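About Titodwood

Who we are

Titodwood is a small public records outfit. We read the inquiry reports, audit findings, committee minutes and disclosure letters that public bodies put out, and the ones they'd rather sit on, and we get them to the people they're about. That's the short version. Longer version follows, written in a bit of a rush between two deadlines, so bear with us.

We cover councils, police boards, health trusts, the odd government department. Mostly in and near Vomanham, which is where we started and where the office still is. Second floor, above the dentist. Ring twice.

How it started

Emil Gisler was a clerk at a district council for a good many years and spent most of them typing up minutes of meetings that ended with the words "report to be noted". Reports got noted. Then they went in a cupboard. One of them was the inquiry into the Wetholm contract, 758 pages with appendices, and the public got a four page summary with the names out and most of the sums out too.

Emil had left by then. He asked for the full thing. Refused. Asked for a review of the refusal. Refused again, different reason. Went to appeal, with a lot of help from a retired solicitor who didn't charge him and doesn't want to be on this page. The full report came out in May, two years after the first letter. We won't go over what was in it again, it's all in the archive, but the summary and the report did not say the same thing. Not close.

People started writing in after that. Can you get this one, can you read that one for us. Titodwood was set up to answer the letters.

What we do

Requests. We file them, chase them, appeal them. We have 1,631 in the log so far, going back to Emil's first one, which was handwritten and got sent back for want of a postcode.

Reading. Boring to say, takes up most of the week. A report lands, two of us read it start to finish, separately, then we compare notes. No skimming the conclusions. Half the time the thing that matters is in a footnote or in a witness schedule.

Plain guides. When something long comes out we write a guide to it, what was asked, what was found, what was left open. That last bit matters more than people think. An inquiry that says it couldn't reach a view on something hasn't cleared anyone and hasn't blamed anyone either, and we try to say so in those words every time, whichever side finds it annoying.

Training. Evening sessions on how to make a request, how to read a refusal letter, what the exemptions mean and what they dont. Done in libraries mostly, sometimes in somebody's front room. Bring the letter if you've got one.

Redaction tracking. Newer. We keep versions of the same document side by side as it gets released in bits, and mark up what changed. It started as a spreadsheet and it's still more or less a spreadsheet.
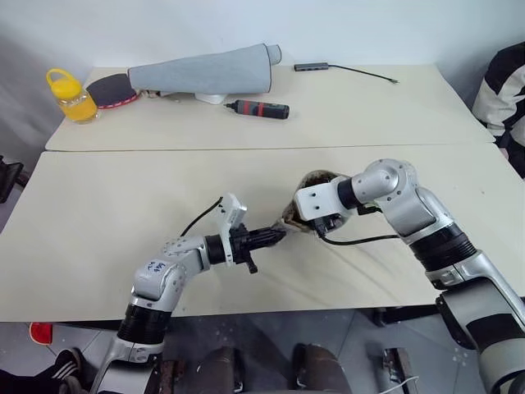
The tracking has turned out more useful than the guides in some ways. One health trust put out the same audit letter three times with different paragraphs blacked out each time, and between the three you could read nearly all of it. We wrote to tell them. They thanked us, which was decent, and then put out a fourth.

The Mishra archive

Everything we get goes into the Mishra archive. Free to search, no login, no fee. Named after the street our first office was on, before anyone asks, and people do ask.

You'll find the requests themselves, the replies, the refusals, the reports, our guides, and the marked-up versions where there are any. Scans are as good as we were sent. Some came to us as photocopies of photocopies and there's not much to be done. If you need something typed out for a screen reader tell us and we'll move it up the list.

We take private addresses and the names of junior staff out before anything goes up. Senior officials and elected members stay in. If you think we've got that wrong about you, write in, a person reads it, and you'll get an answer with reasons.

Who we don't work for

No party. No candidate. We've been called a front for both of the main groups on the council, once in the same meeting.

Staff can't stand for office or canvass while they're with us. They can vote, obviously, and they have opinions, they're people. Those stay out of the guides. Each guide is checked by somebody who didn't write it, and if they can tell how the author votes it goes back.

We don't do requests on commission either. Companies have asked, usually about a rival's tender. We say no and point them at the form, anyone can fill it in.

Money

Most of it comes from readers. About 2,000 people give a small amount every month, and that pays the wages, the rent and the postage. Rest is training fees from groups that can afford them, parish councils and such. Groups that can't afford it don't pay.

We don't take money from any body we send requests to. Nor from its suppliers when we know who they are. We did once take a grant from a foundation whose chair then joined the board of a trust we were looking at, and we gave it back. It hurt, that was a lean spring.

Accounts are on the site, full set, including the dull pages. If a figure looks odd to you ask us about it.

The team

There are 8 of us. Emil still runs it, still opens the post himself, still writes to clerks by name as he used to be one. He's asked us to say here that most clerks are on the side of getting the thing published and it's rarely their decision. Fair enough.

The others do requests, reading, the archive and the evening sessions, and everyone does a turn on the phone. We don't list staff by name apart from Emil. We did have photos and biographies up, then one of the readers got a run of nasty calls at home over the police board guide and we took the lot down. They're not going back up.

There's no press office. Journalists get the same number as everybody else and we try to be quick with them. If you use a document from the archive please link to the whole document and not just the paragraph you liked.

What we get wrong

Plenty. Corrections go at the top of the guide, not the bottom, with the date and what it said before. The worst was in our guide to the Wetholm follow-up review, where we said the review had found no breach of the tender rules. It hadn't looked at the tender rules, they were outside its terms. That's a very different thing and we of all people should of caught it. Corrected the same afternoon, letter sent to everybody who'd ordered a paper copy, and the two-reader rule dates from then.

We also miss deadlines. If you've been waiting on us for a reply, sorry, chase us, we won't mind.

Questions we get a lot

Can you get my own file for me? No, but you can, and we'll show you how. Your own records come under a different law from council papers and only you can ask. There's a template letter in the archive under "personal".

I've had a refusal, is it too late? Probably not. Look at the date on it and send us a copy soon as you can. Don't write back to them angry first. Everyone does.

I work somewhere and I've seen something. Phone, don't email, and not from your work phone. Better still talk to a solicitor before you talk to us. We can suggest one or two who know this area.

Will you look at an inquiry outside the area? Sometimes. We're small. If there's a local group already on it we'll pass you over to them and send on anything we hold.

Why does it all take so long? Statutory time limit, then the extension, then the review, then the queue for appeal. We've got a leaflet on it with a chart. The chart is depressing.

Coming to see us

Office is open to visitors most afternoons, phone first so there's somebody in. Stairs only I'm afraid, no lift, but we'll happily come down and meet you at the library across the road, they let us have the side room. Paper copies of any guide are free if you collect, postage only if you dont.

Evening sessions are on the events page. No need to book unless it says so.

Page last updated 05/11/2019. The phone number at the bottom of the old leaflets is wrong, use the one on the contact page.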